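**Club bimanual project: pole assembly, sharing where we are**

**mhairi_tosh**
Hello everyone, and thank you for all the kind notes in May! The Mosurthorpe club is still plugging away at its furniture task for the Besport student round. We get 2000 points for a full build and lose some every time a person has to step in, so we've been fussing (a lot!) over how the two arms share the work around each pole. 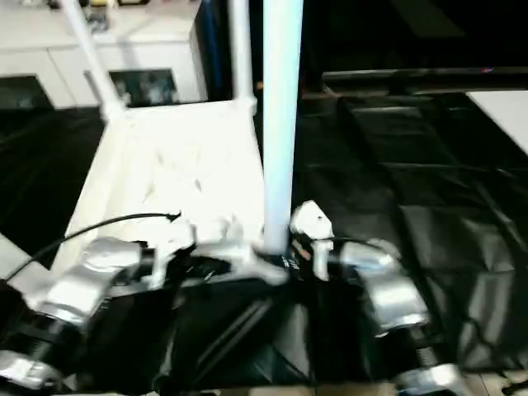

*Last edited by mhairi_tosh, 9:42 PM*

My own feeling is that both grippers should stay near the pole the whole time — one down low by the base and one higher up. The kids love it because it looks like teamwork, and I'll admit I do too.

**R_Semple**
Lovely to see this, Mhairi, but I have to disagree a little. I'd let the left arm do nothing except hold a corner of the base, and leave the right one free to travel. We changed ours over last year and the students found it so much easier to debug.
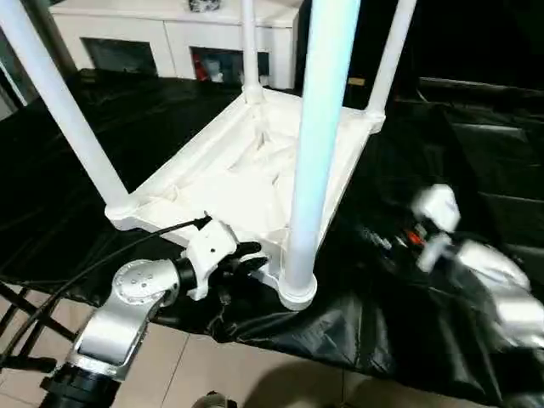

## Page 2

**cluvero_fan**
I'm with Ruairi on holding the corner, though I'd worry about which way up the piece is. Has anyone tried gripping the edge with the legs pointing off at an angle?

**mhairi_tosh**
We have, and I'm coming around to it, slowly. Our script is 642 lines now and 3 of the students want to start over with the corner hold, bless them.

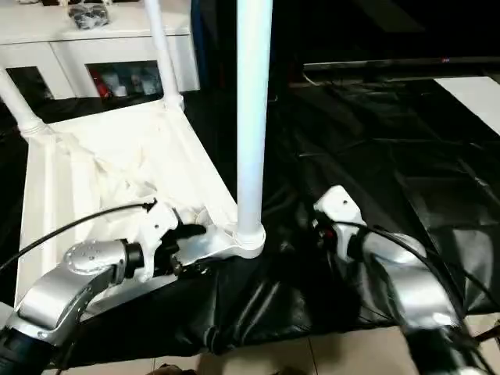

*Left gripper on the edge near a corner, right one off to the side.*

**R_Semple**
Please don't let them start over! Keep the script and just swap the left arm's part. I'll send you ours tonight.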